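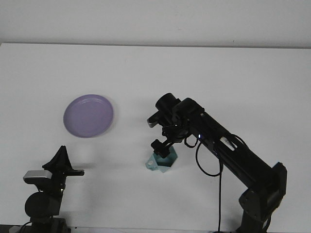

The outgoing ethics commissioner of Nitton had asked that we talk on a Tuesday, late in the afternoon, when the phones go quiet and the last of the city employees with a question on their disclosure form has gone home. She has held the post for two terms and will leave it in November, and she was in a mood to talk, which I was very glad of, having tried three times over the years to get more than a paragraph out of her. A disclosure, she told me, ought to be as easy to take in as a round lavender plate on a white table. "You look, and there it is. You don't need a lawyer to find it for you. When I came in, you needed a lawyer, and a patient one."

What she inherited was a form of many pages and very little use. Judges, council members, department heads and their deputies all filled it in, and last year the office received 3,025 of them. She speaks of these papers with real affection — she reads far more of them than her job requires, often at her kitchen table — but she doesn't pretend that most of them tell the public a great deal.

"People write 'various' in the box for income," she said. "Various what? I had one official who wrote it every year, and every year I sent it back, and every year we had a perfectly pleasant conversation about it. I never got the feeling he was hiding a thing. He just thought it was none of our business, and the rules as they stood half agreed with him."

The rules have changed since then, though less than she wanted. Gifts worth more than $2,000 must now be listed with the name of the giver, and the fine for leaving one out is $1,000. I asked her whether that was enough to worry anyone. She laughed, and then she was quiet for a bit, and then she said it depended on the person. "For a clerk, that's a month of groceries and then some. For a man who was lent a lake house for the summer, it's cheaper than the lake house. I put that to the council in nearly those words. They thanked me for my time."

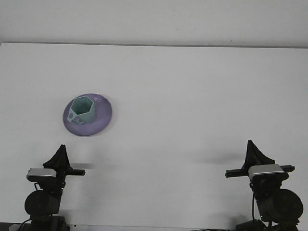

A pale green six-sided cup on the purple plate.

We came around, as everyone in town does sooner or later, to the Cirkthorpe contract. For readers who have moved here lately, this was the road repair work that went to a company called Clerora, at a time when a deputy in the department awarding it had a brother-in-law on the company's payroll. Her office issued its finding, the prosecutor declined to bring a case, and the deputy retired. Plenty of people felt that she should have made more noise.

"I hear that at the grocery store," she said. "I understand it, I do. But my office can say a form was false. It can't say a person is a criminal, and I wouldn't want to live in a town where it could. The prosecutor gave no reasons, and there I do have a complaint. If you close a file like that one, write two pages and tell folks why. They can stand to hear it."

She would like to see that written into law, and she pointed me to Gebru, where the prosecutor has to publish a short explanation each time a referral from the ethics office is turned down. She drove over there last spring to see how it worked, and came home with a folder of copies and, she added, a very good pie. The explanations are dry and a little clumsy, in her telling, but people read them, and the local paper prints them whole.

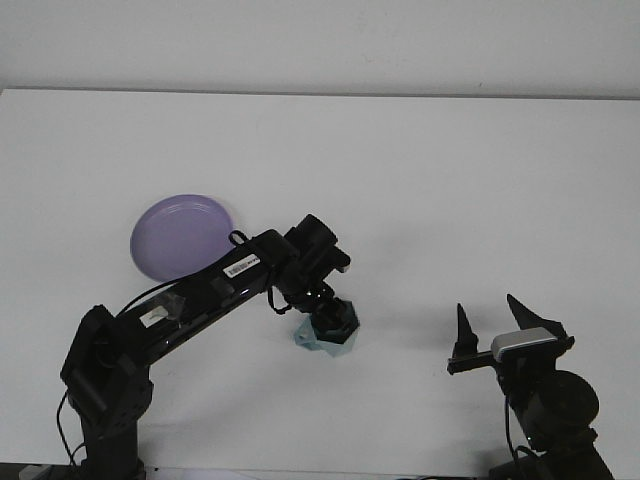 Purple plate on the left side of the table, with a black robot arm crossing in front of it.

As for who comes next, she wouldn't be drawn, however I came at it. The mayor's office has said only that applications are open. Her one piece of advice for the new commissioner was to answer the phone in person for the first few months, even when it's inconvenient. "Most of the calls are from people trying to do it right. They're embarrassed to ask. If you're kind to them once, they'll call you again before they sign something foolish."

She has no plans to run for anything, she said, and I must have looked doubtful, so she said it a second time. She does intend to keep going to council meetings, third row, by the door.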